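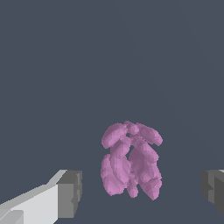 집에 있는 해군 기념품과 함선 모형 손질하기

할아버지 대의 수병모, 함정 진수 기념 동판, 퇴역함에서 나온 신호기, 거실 장식장에 올려 둔 범선 모형. 집 안에 하나쯤 있으면서도 어떻게 닦아야 할지 몰라 먼지만 쌓이는 물건들이다. 우리 공방에 수리를 맡기러 오는 것 가운데 상당수는 세월 때문에 상한 것보다 잘못 닦아서 상한 것이 많다. 집에서 할 수 있는 범위와 손대지 말아야 할 범위를 나누어 적어 둔다. 값이 나가는 유물이거나 기증을 생각하고 있는 물건이면 닦기 전에 보존 전문가에게 먼저 물어본다.

시작하기 전에

작업대에 흰 면 수건을 깔고 그 위에서 한다. 떨어진 나사나 도막 조각이 눈에 잘 띈다. 떨어진 조각은 버리지 말고 작은 지퍼백에 넣어 물건 이름을 적어 둔다. 손질 전 상태는 앞뒤로 사진을 찍어 둔다. 분해를 하게 될 물건이면 분해 순서대로 한 장씩 더 찍는다.

금속을 만질 때는 니트릴 장갑을 낀다. 면장갑은 땀이 배어 나오고 가는 돌기에 올이 걸린다. 종이와 사진은 손을 씻고 완전히 말린 뒤 맨손으로 다루어도 된다. 필름과 인화지의 화상 면에는 손을 대지 않는다.

황동 명판과 동판

명판은 먼저 광택제를 쓸 물건인지부터 판단한다. 표면에 투명 래커가 올라가 있으면 광택제는 필요 없고, 쓰면 래커만 얼룩덜룩하게 벗겨진다. 비스듬히 빛을 비추어 보면 래커가 있는 면은 가장자리에 얇은 막이 보이고, 벗겨진 곳만 갈색으로 변해 있다. 이런 명판은 부드러운 솔로 먼지를 털고 물을 조금 묻혀 꼭 짠 천으로 닦은 다음 바로 마른 천으로 훔친다.

래커가 없는 황동은 중성세제를 한두 방울 푼 미지근한 물로 먼저 기름때를 뺀다. 글자 홈은 미술용 돈모 붓으로 훑는다. 칫솔은 모가 굳어 있어 잔흠집이 남는 경우가 있다. 다 말린 뒤 광택제를 쓰려면 뒷면이나 모서리에 조금만 묻혀 시험해 본다. 새겨진 글자에 검은색이나 파란색 안료가 채워진 명판은 광택제가 안료까지 녹여낼 수 있으니 글자 부분은 건드리지 않는다.

홈에 하얗게 굳은 옛 광택제 찌꺼기는 이쑤시개 끝을 조금 뭉개 물을 묻혀 살살 긁는다. 바늘이나 송곳은 쓰지 않는다. 찌꺼기가 안 나오면 그대로 두었다가 다음에 다시 한다. 식초와 소금, 케첩으로 닦는 방법이 널리 퍼져 있는데, 냄비라면 몰라도 기념 명판에는 권하지 않는다. 산이 홈에 남으면 몇 주 뒤 초록색 녹이 올라온다.

오래된 황동의 갈색 막은 그대로 두는 편이 나은 경우가 많다. 함정에서 떼어 낸 물건이라면 특히 그렇다. 번쩍이게 닦아 놓으면 되돌릴 수 없다.

벽에 거는 무거운 명판은 석고보드 앵커에 기대지 말고 샛기둥을 찾아 나사를 박는다. 황동 명판에는 황동 나사나 스테인리스 나사를 쓴다. 욕실 쪽 벽이나 가스레인지 맞은편 벽은 피한다.

배지, 훈장, 단추

훈장은 금속보다 리본이 먼저 상한다. 리본을 분리하지 않은 채 금속 부분만 물에 담그는 일은 없어야 한다. 리본은 마른 붓으로 결을 따라 쓸어 주고, 색이 바랜 것을 세탁으로 살려 보려고 하지 않는다. 은제 배지의 검은 변색은 은 전용 마른 천으로 높은 면만 가볍게 문지른다. 법랑이 들어간 배지는 초음파 세척기에 넣지 않는다. 금이 간 법랑은 진동에 떨어져 나간다.

닻 무늬 단추는 옷에 달린 채로 닦게 되는 경우가 많다. 두꺼운 종이에 단추 기둥 굵기만큼 홈을 내고 단추 밑에 끼운 뒤 닦으면 옷감에 약이 묻지 않는다. 도금 단추에는 연마제가 든 광택제를 쓰지 말 것. 도금은 몇 번만 문질러도 벗겨진다.

보관은 칸이 나뉜 상자가 좋다. 다만 합판이나 참나무로 된 서랍은 나무에서 나오는 산성 기체 때문에 납이 섞인 배지에 흰 가루가 생길 수 있다. 뚜껑이 잘 맞는 폴리프로필렌 상자에 중성지를 깔아 쓰면 된다. 고무줄로 묶어 두지 않는다. 고무에서 나온 황이 은을 검게 만든다.

수병모와 정복

모직 제복은 옷좀나방이 가장 큰 문제다. 철이 바뀔 때 꺼내 깃 안쪽, 주머니 덮개 밑, 바지 밑단을 살핀다. 모래알 같은 알갱이나 실처럼 가는 껍질이 보이면 비닐봉지에 넣어 공기를 최대한 빼고 봉한 다음 냉동고에 2주 둔다. 꺼낸 뒤에는 봉지를 열지 않은 채 하루를 둔다. 바로 열면 물기가 옷감에 맺힌다. 금속 장식이나 가죽이 붙은 것은 얼리기 전에 떼어 낼 수 있는지 본다.

나프탈렌은 권하지 않는다. 냄새가 몇 해를 가고 플라스틱 단추를 녹이는 일도 있다. 깨끗한 상태로 밀폐해 두고 자주 들여다보는 쪽이 낫다.

수병모의 리본 글자는 금사로 짠 것과 찍은 것이 있다. 어느 쪽이든 다림질하지 않는다. 구겨졌으면 리본 위에 중성지를 덮고 책을 한 권 올려 며칠 둔다. 모자 안에는 중성지를 둥글게 뭉쳐 채운다. 신문지는 잉크가 옮는다. 흰 모자 덮개가 누렇게 된 경우 염소 표백제는 섬유를 약하게 하므로 쓰지 말고, 떼어 낼 수 있는 면 덮개라면 찬물에 담갔다가 중성세제로 손빨래한다. 이름이 잉크로 적혀 있으면 먼저 흰 면봉에 물을 묻혀 글자 끝에 대 보고, 번지면 빨지 않는다.

옷걸이는 어깨가 넓은 것을 고르고 솜과 빤 무명으로 감싼다. 소매 금줄이 무거운 상의는 걸지 말고 눕혀 보관한다. 접는 자리마다 종이를 말아 끼우고, 꺼낼 때마다 접는 자리를 조금씩 옮긴다.

신호기와 깃발

양모 직물로 만든 옛 깃발은 빨지 않는다. 붉은색 염료가 흰 천으로 번진 깃발은 살릴 방법이 없다. 먼지는 진공청소기 흡입구에 나일론 망을 씌우고 가장 약한 세기로, 깃발에서 손가락 한 마디쯤 띄워 빨아낸다. 끝이 풀려 너덜거려도 실밥을 자르지 않는다.

접어 두면 접힌 선에서 끊어진다. 굵은 종이 심에 중성지를 감고 그 위에 깃발을 느슨하게 만 다음 빤 무명천으로 한 번 더 싼다. 끈은 넓은 면 테이프를 쓴다. 말 공간이 없는 큰 깃발은 접되, 접는 자리에 솜을 넣은 무명 주머니를 끼운다.

벽에 걸고 싶으면 원본은 넣어 두고 복제품을 거는 것이 속 편하다. 꼭 원본을 걸어야 한다면 창이 없는 벽에 한 철만 걸었다가 내린다.

함선 모형의 먼지 털기

범선 모형은 위에서 아래로, 안에서 바깥으로 턴다. 돛대 꼭대기부터 시작해 활대, 삭구, 갑판 순으로 내려온다. 화장용으로 나온 부드러운 붓이 좋고, 갑판의 포와 보트 사이는 가는 세필을 쓴다. 압축 공기 캔은 쓰지 않는다. 오래된 아교로 붙인 도르래가 날아간다.

삭구에 낀 끈적한 먼지는 면봉에 침을 묻혀 닦는다. 보기에는 그렇지만 박물관 쪽에서도 오래 써 온 방법이고, 물보다 잘 닦이면서 도장을 덜 건드린다. 면봉은 한 번 굴리고 바로 바꾼다. 주방에 가까운 곳에 두었던 모형은 기름이 섞여 있어 이것으로도 안 되는 경우가 있는데, 이때는 욕심내지 말고 거기서 멈춘다.

늘어진 줄은 당겨서 다시 묶지 않는다. 장마철에 팽팽하던 줄이 겨울에 늘어지기도 하고 그 반대도 있다. 난방을 켜기 전과 켠 뒤를 한 번씩 보고 나서 손댄다. 끊어진 줄은 같은 굵기의 아마실에 밀랍을 먹여 잇는다. 밀랍은 실을 덩어리 위로 몇 번 당긴 뒤 손가락 사이로 문질러 고르게 한다. 매듭에는 묽게 푼 목공용 흰 풀을 바늘 끝으로 찍어 바른다. 순간접착제는 줄을 굳혀 꺾이게 하고 하얀 김 자국을 남긴다.

플라스틱 군함 모형은 사정이 조금 다르다. 무광 마감이 된 것은 문지르면 그 자리만 번들거리므로 붓으로만 턴다. 습식 데칼이 들뜬 곳은 연화제를 다시 발라 눌러 주면 붙기도 하지만, 누렇게 마른 데칼은 부서진다. 레이저로 뜬 난간 부품이 휘었으면 핀셋 두 개로 양쪽을 잡고 아주 조금씩 편다.

받침과 진열장

모형은 용골 밑 두 점으로만 받쳐 두면 오랜 세월에 배 모양이 처진다. 길이가 긴 모형은 받침 사이를 넓게 잡고, 닿는 면에 빤 펠트를 댄다. 색이 진한 펠트는 물이 빠져 선체에 묻는 일이 있으니 흰색이나 회색으로 한다.

진열장은 유리든 아크릴이든 상관없지만 새로 짠 것은 곧바로 쓰지 않는다. 문을 열어 둔 채 칠 냄새가 완전히 빠질 때까지 둔다. 우리는 4주를 잡는다. 아크릴판은 마른 천으로 닦으면 정전기로 먼지가 더 붙는다. 물을 조금 적신 극세사 천으로 한 방향으로만 닦는다. 유리 세정제 가운데 암모니아가 든 것은 아크릴에 실금을 낸다.

완전히 밀폐한 진열장보다는 바닥 뒤쪽에 작은 구멍을 몇 개 뚫고 안쪽에 얇은 부직포를 댄 것이 낫다. 조명은 진열장 밖에 둔다. 안에 넣은 전구는 LED라도 변압 부분에서 열이 난다. 햇빛은 반사된 것도 좋지 않다.

납으로 만든 부속

옛 키트의 닻, 포신, 보트 철물은 납 주물이 많다. 표면에 흰 가루가 덮이고 부풀어 오르면 이미 안에서 진행된 것이다. 흰 가루는 털지 말고, 입으로 불지도 않는다. 마스크와 장갑을 끼고 젖은 휴지로 집어내어 봉지에 넣는다. 청소기로 빨아들이면 방 안에 퍼진다. 아이가 있는 집이라면 그 모형은 진열장째로 치워 두고 부속을 주석 합금이나 황동으로 바꾸는 것이 맞다.

우리 공방에서 고친 Stelmakh호 모형도 포신이 전부 이 상태였다. 부속 상자에 든 예비품까지 같은 주물이어서 황동봉을 선반에 물려 새로 깎았다. 납 부속을 직접 갈거나 사포질하는 일은 하지 않는다.

나무 상자와 항해 도구

육분의나 나침반이 든 나무 상자는 습도가 갑자기 바뀔 때 갈라진다. 바닥 난방을 하는 집에서는 바닥에 두지 않는다. 오래된 경첩이 뻑뻑하면 시계 기름을 이쑤시개로 한 점 찍는다. 뿌리는 윤활제는 나무에 배어 얼룩이 진다.

육분의의 거울은 뒷면 은칠이 가장자리부터 벗겨지는데, 닦을수록 넓어진다. 앞면만 렌즈용 천으로 가볍게 닦고 다시 칠하지 않는다. 눈금 호는 광택제를 절대 대지 않는다. 새김이 얕아 몇 번이면 읽을 수 없게 된다.

액체 나침반에 기포가 생기면 집에서 채우지 말고 수리점에 맡긴다. 안에 든 액체가 제품마다 다르다. 어둠 속에서 보이도록 눈금에 도료를 칠한 옛 나침반과 계기는 라듐 도료일 수 있으므로 열지 않는다. 빛이 나지 않아도 마찬가지다. 유리가 깨져 있으면 만지지 말고 관계 기관에 처리 방법을 문의한다.

사진, 승조원 명부, 편지

배 앞에서 찍은 단체 사진은 돌돌 말려 있는 경우가 많다. 억지로 펴면 화상 면이 갈라진다. 폭이 넓은 것일수록 집에서 펴지 않는 편이 안전하다. 판판한 사진은 산이 없는 봉투에 한 장씩 넣고 세워서 보관한다. 뒷면에 이름을 적을 때는 딱딱한 유리판 위에 엎어 놓고 연필로 가장자리에 가볍게 쓴다. 볼펜 자국은 앞면까지 올라온다.

끈적이는 앨범에 붙은 사진은 치실을 사진과 종이 사이에 넣고 톱질하듯 움직여 뗀다. 잘 안 되면 장째로 잘라 보관한다. 헤어드라이어로 데워 떼라는 말이 있지만 화상 면이 녹아 붙는 것을 여러 번 보았다.

편지와 명부의 클립, 스테이플은 녹이 슬기 전에 뺀다. 스테이플은 제거기를 쓰지 말고 뒤쪽 다리를 얇은 헤라로 세운 다음 앞에서 뽑는다. 찢어진 곳에 투명 테이프를 붙이지 않는다. 코팅은 더더욱 하지 않는다.

기록 카드 쓰기

물건마다 카드를 하나 만든다. 어느 함정과 관련된 것인지, 누구에게서 받았는지, 언제 무엇으로 닦았는지를 적는다. 들은 이야기와 문서로 확인한 것은 칸을 나눈다. 집안에 내려오는 이야기에는 배 이름이 바뀌어 있는 경우가 꽤 있다. 뒷날 찾아볼 사람에게는 그렇게 바뀐 이름도 단서가 되니 지우지 않고 남긴다.

번호표는 물건에 직접 붙이지 않는다. 면 끈에 중성지 꼬리표를 달아 묶고, 연필로 쓴다. 우리 공방의 카드는 Sallov라는 이름의 서류함에 넣어 두는데, 가장 최근에 만든 카드가 3,808번이다. 집에서는 공책 한 권이면 충분하다.

일 년 일정

봄에는 제복과 깃발을 꺼내 벌레를 살핀다. 장마 전에 진열장 안의 실리카겔을 바꾸거나 말린다. 10월에는 난방을 켜기 전에 나무 상자와 모형의 줄을 본다. 금속은 해마다 닦을 필요가 없다. 먼지만 털고, 광택제는 꼭 필요할 때 한 번 쓴다. 습도계는 진열장 안과 방 안에 하나씩 두고 두 값을 함께 적어 두면 다음 해에 비교하기 쉽다.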